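Shelf Work: A Morning in the Skosar Test Hall

By Kwame Acheampong

PURNSIDE — The visitor line at Skosar is a strip of yellow-and-black tape on a gray tile floor. On the other side of it, at the company's open day on 10/03/2025, a two-armed robot was being asked to do a store clerk's least interesting job: take packaged goods off a shelf, put them in a shopping basket, and put other goods back where they belong.

Skosar builds the control software. The arms and the mobile base come from Budard, and the shelving was fitted out by Haddad, a store equipment supplier with a depot in Purnside. The three firms have shared the hall since last December.
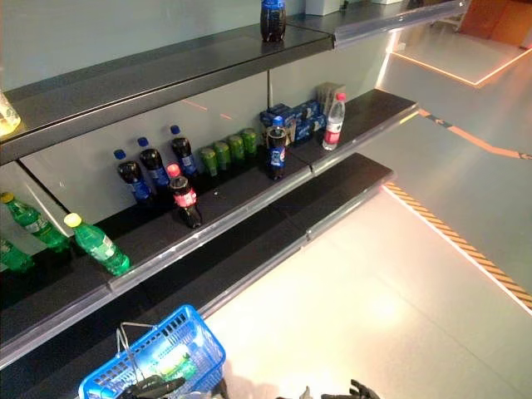
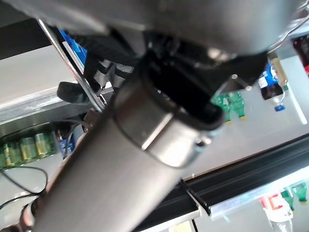 At the shelving in the Skosar hall: the basket and both hands in the first view, the arm hardware close up in the second.

The task

The demonstration ran as a series of short orders. An operator at a desk behind the line typed a product and a quantity, and the system planned a pick. Nothing was steered by hand during a run. If the planner could not find a grasp it considered safe, it stopped and reported a fault code, and the operator either cleared the fault or gave the next order.

The stock is deliberately ordinary. There are cola bottles with red caps and blue caps, green soda bottles, cans, boxed snacks and water. Several of the green bottles lay on their sides, and the software is expected to cope with that. A standing bottle can be approached from nearly any direction at cap height or below. A bottle lying down has to be taken across the body, with the fingers coming in from above, and it may roll when the first finger touches it.

Skosar handles this with a two-stage grasp. The fingers close to a width slightly larger than the bottle, wait for the position estimate to settle, and then close the rest of the way. The pause is short but easy to see from the visitor line. One engineer said it adds more to the cycle time than any other single step, and that the team has tried twice to remove it and put it back both times.

Clear plastic and shiny metal

Transparent packaging remains the harder problem. A depth sensor that works by projected light tends to see through a clear bottle to the panel behind it, or to return no reading at all. Aluminum cans cause the opposite trouble, with bright reflections that move as the sensor moves.

The approach here is to rely on color images for finding the object and on depth only for finding the shelf. Once the shelf surface is known, the system assumes that anything standing on it has its base at that height and works out the rest from the outline. The method fails when goods are stacked. Stacked items are treated as a separate class, with a separate model, and only the top one may be picked.

The current product library holds 131 items. Each was recorded on a turntable and then again on the shelf under the hall lights. Adding an item takes an operator 29 minutes, and Skosar would like that figure to come down before it talks to any retailer about a trial.

Reach

Much of the discussion at the line concerned the arms and how they fit into the space between two shelves. The shelving is standard depth. To reach the back row, the forearm has to travel in almost level, with the shelf above it and the front price rail below. Budard lists a maximum reach of 800 millimeters for this arm, measured from the shoulder joint, but the usable figure inside a shelf is shorter.

The planner keeps a model of every rail and lip on the unit. Cables are the weak point. A rigid link is easy to model, while a cable loop changes shape with each move of the wrist, so the software surrounds the cable area with a simple keep-out volume and accepts the lost reach. Budard says a version with more of its wiring routed inside the arm is on the drawing board. No date was offered.

The basket

Baskets get less attention than shelves and cause a fair share of the stoppages. A folding handle can sit up or down, and the planner has to know which before the hand goes in. Placement is done by contact: the hand lowers until the wrist senses a small upward force, then opens. Soft packages give a weak signal and are released on height alone.

There were 4 orders in the session I watched. Three finished without a stop. The other halted on a grasp fault at the back of the shelf, and the operator cleared it and repeated the order, which then ran to the end.

What is planned

Haddad intends to supply a second unit with adjustable shelf spacing, so that the same orders can be run with less headroom. Skosar will use it to test whether the keep-out volume around the cables can be made smaller without raising the fault rate.

The company has not set a price or named a customer. The hall will open again for visitors once the second unit is installed, and requests to attend go through the Skosar front office in Purnside.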